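Type and hit enter to search

Entertainment | TV & Streaming

The Second Life of an Alindale Soap

When Prorar put the first season of Rivas back online in July, the streaming service was hoping, I think, for a bit of polite nostalgia. What it got was a whole new crowd of people arguing over a hotel family that had been off the air for years, and I say that fondly, as somebody who has been arguing right along with them!

If you missed it the first time (and plenty of us did, it ran opposite dinner), Rivas follows three sisters who inherit a failing hotel on the Alindale waterfront and can't agree on so much as the curtains. It ran for 1,623 episodes, and about 400 of those seem to be weddings, or near enough.
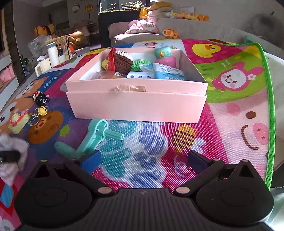

The new viewers have their own ideas about who was right. My generation adored the eldest sister, with her pearls and her slammed doors, while the younger fans are firmly behind the middle one, who used to get booed in the supermarket line scenes and now has a fan page with 2,319 members. I've joined it myself, a little sheepishly, and the talk there is kinder than you might expect, even on the subject of the flood episode.

There is also the music. Skidisero, the Alindale band behind the opening theme, had all but stopped playing it, and this summer they gave in and put it back in the set, right before the last number, where a room of 500 people sang it so loudly that the band simply stepped back and let them.

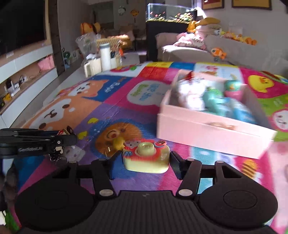
A toy camera in pale yellow and red-orange.

Prorar hasn't said whether season two will follow. I'm on episode 46, the curtains are still not up, and I've started making supper early so I can fit in one more.

Filed under: Soaps, Streaming, Alindale

You may also like
Skidisero Add a Second Night in Alindale
Our Favorite TV Hotels, Ranked
What's New on Prorar This Month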